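# Living room catch-all problem: stool, glass-top cabinet and a very crowded TV console

**plasumitz49**, November 2, 2021

Hi all! I need a push. My living room isn't big and every flat surface in it has turned into a place to drop things. The red plastic stool is supposed to be for sitting on (or for reaching the top shelf) and it's become the key stand. I come in, keys go on the corner of the seat, and then somebody grabs the stool and the keys hit the floor. It's a marble tile floor, so you hear it in every room.

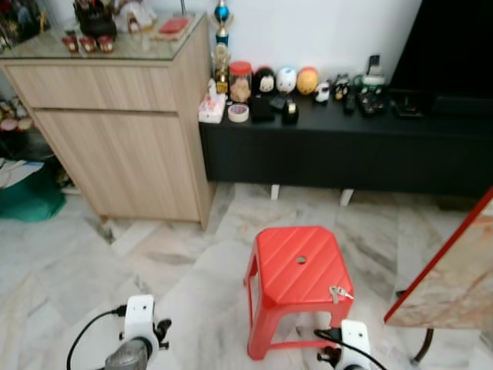

### More info, since a couple of you asked

The stool moves around a lot, but it mostly ends up out on the tiles near the light wood cabinet. I don't want to get rid of it. It's light, it wipes clean, and I can carry it with one finger through the hole in the seat.

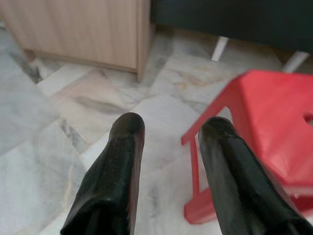

I've thought about a hook by the door, but the wall is white and I rent, so no drilling please. My budget is $49 for the whole fix.

Second thing is the marble-look board with the red edge. I'd like it to look nice if it's staying out, and it has two small white paper labels stuck on it. I picked at a corner with my fingernail and gave up. 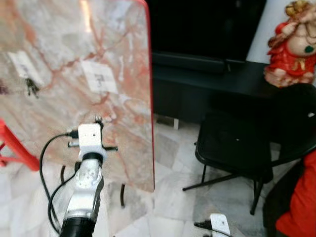 I'm scared of scratching the pattern, so if you've done this on a printed surface, tell me what you used. There's a small black mark near one of the labels too, and I'd love that gone while I'm at it.

Last one is the console. Tissue box, tape, the jar with the red lid, the round plushies, it all just lands there. The trophies stay, that's not up for discussion, and so do the three little red cups on the cabinet. The papers on the floor I know about!

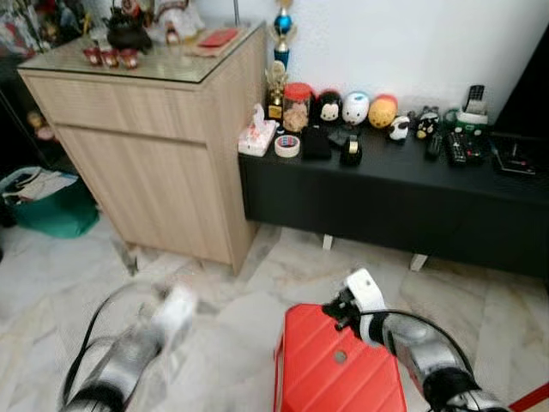

### Praltach

Keys first, that's the easy one. Put a small bowl or tray on the glass top next to the cups. Get one with a felt bottom so it doesn't clink. Mine was $18 and I've used it since March. You're already walking past the cabinet, so it's the same trip.

For the labels, try a hair dryer on low for a bit and peel slowly from a corner. If there's glue left, a dab of cooking oil on a cotton ball, let it sit, wipe, then dish soap. Test it down low near the edge first. I'd leave the black mark until you know what it is. A pencil eraser might do it.

The console I'd do in one go: take everything off, dust, and only put back the tissues and the plushies. Tape goes in the cabinet drawer. Papers too, if there's room after that.

### clalura_247

just get a bigger cabinet lol

### marchetti_home

Agree with the bowl, but don't put it right at the front of the glass if you have kids around. And please no razor blade on that board, I ruined a tabletop that way and the scratch is still there.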